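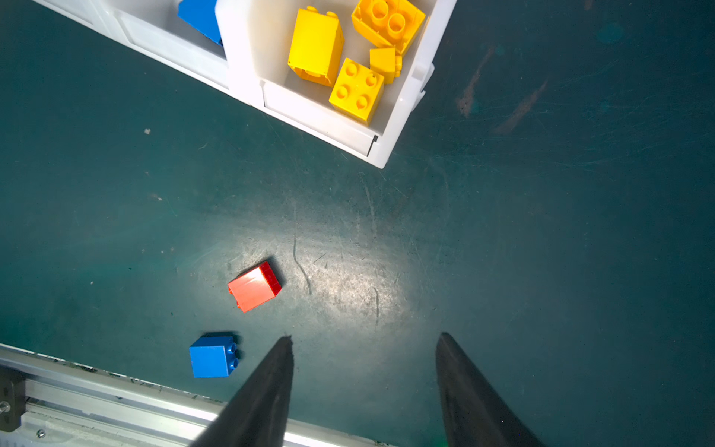 Rarkwood Button Tin: data card

What it is
A table of 3,447 buttons from the Rarkwood haberdashery, which shut in July and left its stock to whoever had a van. Malla is the name of the table, Rudd is the script that tidies it. Neither name means anything.

Files
malla.csv - one row per button
shades.txt - 12 colour names, four of them beige
rudd.py - run it twice, the first go sulks

Columns
id, shade, holes, width_mm, shank, notes

Holes runs from 0 to 5. The five-holed button is real and I have stopped arguing about it.

Known problems
278 rows have no width, as the callipers were lent out. "Navy" and "black" were judged by lamplight and should be treated as opinions. Toggles are in the Jutano list, along with anything shaped like a duck.

Licence
Use it as you like. Corrections welcome, except on beige.

Last updated September 27, 2021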